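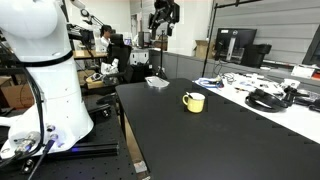

검은 상판 쪽은 거의 치움. 연노랑 머그와 숟가락은 아직 그대로, 오른쪽 흰 작업대는 이제부터.

인쇄하기 | 이메일로 보내기
공유 3 · 댓글 2

9월, 오후 네 시 조금 넘어서 쓰기 시작

오늘은 실험은 하나도 못 했고 하루 종일 치우기만 했다. 그래도 적어 둔다. 지난번에 치웠을 때 아무것도 안 적어 놨더니 나중에 육각 비트 세트를 어디 넣었는지 기억이 안 나서 서랍을 전부 뒤집었던 게 아직도 분하다(결국 글러브 상자 뒤에서 나왔다!).

아침에 와서 제일 먼저 한 건 검은 긴 테이블. 위에 쌓여 있던 것들을 일단 전부 내렸다. 인쇄물, 포장 비닐, 뚜껑 없는 펜, 누가 먹다 만 과자 봉지까지. 과자는 내 거 아니다. 비닐은 버리고 인쇄물은 훑어본 다음 쓸 것만 클립으로 묶어서 내 책상으로 가져갔다. Plilham 견적서가 같은 걸로 세 부나 있어서 한 부만 남기고 파쇄함에 넣었음. 혹시 손글씨 메모가 적힌 걸 찾는 사람이 있으면, 메모 있는 쪽을 남겼으니 나한테 말하면 된다.

상판 닦는 건 생각보다 오래 걸렸다. 무광 검정이라 손자국이 엄청 잘 보이고, 마른 걸레로 밀면 먼지가 그냥 옆으로 이사만 간다. Starketti 세정제(분홍 뚜껑)로 먼저 해 봤는데 허옇게 얼룩이 져서 깜짝 놀랐다. 물걸레로 한 번 더 닦고 마른 극세사로 마무리하니까 괜찮아졌다. 그러니까 다음 사람은 분홍 뚜껑 쓰지 말고 그냥 물걸레로 시작할 것. 걸레는 꽉 짜고. 저번에 물이 모서리로 흘러서 밑에 나무 판까지 젖었다고 Habibur가 한참 투덜거렸다.

테이프 자국이 제일 고생이었다. 누가 바닥 표시용 테이프를 상판에 붙였다가 뗀 모양인데 끈적이가 길게 남아 있었다. 손톱으로 긁다가 포기하고 이소프로필 알코올을 천에 묻혀서 살살 문질렀더니 벗겨졌다. 구석에서 먼저 시험해 봤고 색은 안 빠졌다. 앞으로 이 테이블에 표시할 일이 있으면 서랍 맨 위 칸의 종이 테이프를 쓰자. 제발!!

점심 전에 Rokeya Chowdhury가 들렀다. 들어오자마자 "어, 테이블이 이렇게 길었어요?" 해서 둘이 한참 웃었다. 늘 뭐가 올라가 있으니까 나도 이 정도로 긴 줄 몰랐다. Rokeya는 먼 쪽 끝을 사진 배경용으로 항상 비워 두고 싶다고 한다. 나는 좋은데 Habibur 생각은 아직 못 물어봤다. 물어보고 괜찮다고 하면 거기에는 아무것도 안 두는 걸로.

머그 얘기를 안 할 수가 없다. 작업 구역에 마실 것 두지 말자고 맨날 내가 제일 시끄럽게 떠드는데, 치우는 내내 노란 머그가 테이블에 올라와 있었다. 숟가락까지 꽂아서. 예, 반성합니다. 문 옆 선반에 컵 두는 자리를 만들어 놓을 테니 앞으로는 나부터 거기에 두겠다. 쟁반 하나면 충분할 것 같은데 탕비실에 남는 게 있는지 봐야 한다. 숟가락도 쓰고 나면 바로 탕비실로 돌려보내기. 탕비실 숟가락이 왜 자꾸 없어지느냐는 쪽지가 붙었을 때 모른 척한 사람이 이 방에 최소한 한 명 있다.

그다음이 흰 작업대인데, 여기가 진짜다. 케이블 감아 놓은 것이 앞쪽에 검은 것, 저쪽 끝에 파랑 흰색 섞인 것, 그리고 장비들, 모니터, 상자. 한 번에 다 하려다가 지난번처럼 반쯤 하고 지쳐서 더 엉망이 될 것 같아 케이블부터 시작하기로 했다.

케이블 규칙을 다시 적는다(벽에 붙였던 건 어디로 갔는지 없다).

감을 때는 팔꿈치에 걸어서 감지 말 것. 한 바퀴는 그대로, 다음 바퀴는 뒤집어서. 처음엔 귀찮은데 손에 익으면 이쪽이 더 빠르고 풀 때도 안 꼬인다. Rokeya가 옆에서 해 보더니 세 번째부터는 나보다 잘 감는다.

묶는 건 벨크로만. 케이블 타이는 쓰지 않기로 했었는데 오늘도 몇 개를 니퍼로 잘라 냈다. 자르다가 피복을 살짝 긁은 것이 하나 있어서 절연 테이프를 감아 두고 "교체" 라벨을 붙였다. 이건 내 실수.

라벨은 양쪽 끝에 둘 다. 한쪽에만 붙이면 결국 반대쪽 끝을 들고 방을 한 바퀴 돌게 된다. 라벨 프린터는 Kobzar 것을 쓰는데 테이프가 얼마 안 남아서 글자를 작게 뽑았다. 글씨가 작아서 죄송. 새 테이프가 오면 다시 뽑는다.

뭔지 모르는 케이블은 버리지 말고 "모름" 봉투에 넣는다. 다음 달에 봉투를 열어서 그때까지 찾는 사람이 없으면 같이 결정하자. 오늘만 해도 봉투가 꽤 통통해졌다.

벨크로는 221번 함에 있다. 폭 좁은 거랑 넓은 거 섞여 있는데 좁은 쪽을 먼저 써 주면 좋겠다. 넓은 건 굵은 전원선 묶을 때 필요하다. 그리고 함 번호 스티커가 떨어지려고 해서 투명 테이프로 덮어 놨다.

모니터 쪽은 먼지만 털었다. 화면은 마른 천으로 한 번. 알코올 절대 금지(위에서 알코올 잘 쓴다고 자랑한 것 보고 화면에도 쓰는 사람이 있을까 봐 적는다). 받침대 밑에서 2000원이 나왔다. 주인 찾습니다. 천 원짜리 두 장이고 반으로 접혀 있었다. 이번 주 안에 말 없으면 자판기 커피로 바꿔 마시겠음.

모니터 왼쪽에 있는 골판지 상자는 아직 건드리지 않았다. 겉만 봐서는 무슨 상자인지 모르겠고, Habibur한테 메시지를 보냈더니 "아마 내 거, 근데 아닐 수도"라는 답이 왔다. 도움이 안 된다! 돌아오면 같이 열어 보기로 했고, 그때까지는 그 자리에 그대로 둔다. 위에 뭘 얹지만 말아 주세요. 상자 위에 물건이 올라가기 시작하면 그 상자는 영영 못 여는 상자가 된다는 걸 우리 다 겪어 봤다.

벽 아래 회색 캐비닛은 오늘 왼쪽 칸만 열어 봤다. Zarkier 부품 봉투가 크기별로 섞여 있어서 지퍼백에 다시 나눠 담고 날짜를 적었다. 와셔랑 스페이서가 같은 봉투에 들어 있던 것도 분리. 이거 고르는 데 점심 먹고 나서 시간을 제일 많이 썼다. 사실 좀 재미있었다. 라디오 틀어 놓고 와셔 고르고 있으니까 할머니 댁에서 콩 고르던 생각이 나고... 아무튼 작은 것들은 투명 뚜껑 상자로 옮겼고 빈 봉투는 재활용으로 보냈다. 오른쪽 칸은 문이 뻑뻑해서 열다가 말았다. 경첩에 기름을 쳐야 할 것 같다.

회색 가로 슬랫 벽 얘기도 나왔다. 저 홈에 고리를 걸 수 있으면 감은 케이블을 작업대 위에 눕혀 두지 않고 벽에 걸 수 있지 않을까? Rokeya는 찬성, 나도 찬성인데, 홈 깊이를 재 본 적이 없어서 어떤 고리가 맞는지 모른다. 내일 캘리퍼스 가져와서 재기. 맞는 게 있으면 우선 조금만 사서 가벼운 케이블부터 걸어 보자. 잔뜩 사 놓고 안 맞으면 그것도 또 정리할 물건이 된다.

남은 일

- 흰 작업대 나머지. 앞쪽부터 저쪽 끝으로, 한 번에 한 구역씩
- 머그 치우고 설거지(나)
- 컵 쟁반 구하기, 문 옆 선반
- 슬랫 홈 깊이 재기
- 골판지 상자, Habibur 오면 같이
- 캐비닛 오른쪽 문 경첩
- 라벨 테이프 주문. 폭 확인하고 주문할 것, 지난번에 잘못 샀다
- 극세사 천 빨기. 지금 창가에 걸려 있는 건 이미 빤 거니까 또 빨지 말기

잘 안 된 것도 적어 두면, 오늘 순서를 잘못 잡았다. 테이블을 먼저 다 닦고 나서 캐비닛을 열었더니 봉투를 펼칠 데가 없어서 결국 깨끗한 상판에 와셔를 늘어놓고 다시 닦았다. 다음에는 캐비닛 먼저, 테이블은 맨 마지막. 그리고 쓰레기봉투를 처음부터 큰 걸로 가져올 것. 작은 걸로 몇 번을 왔다 갔다 했는지 모르겠다.

여섯 시 다 돼서 덧붙임. 머그 씻으러 가다가 Rokeya를 복도에서 만났는데 펜 꽂아 둘 통이 필요하냐고 묻길래 필요하다고 했다. 내일 하나 가져온다고 함. 뚜껑 없는 펜들은 일단 종이컵에 모아서 내 책상에 뒀다. 종이에 그어 보고 안 나오는 건 그 자리에서 버려 주세요.

댓글 (2)

Habibur Ranasinghe
상자 생각해 봤는데 진짜 모르겠어요. 열어 보면 알겠죠. 테이블 먼 쪽 비우는 건 찬성. 2000원은 제 거 아닙니다.

Rokeya Chowdhury
과자도 제 거 아니에요. 고리 살 때 저도 같이 고를래요!

인쇄하기 | 이메일로 보내기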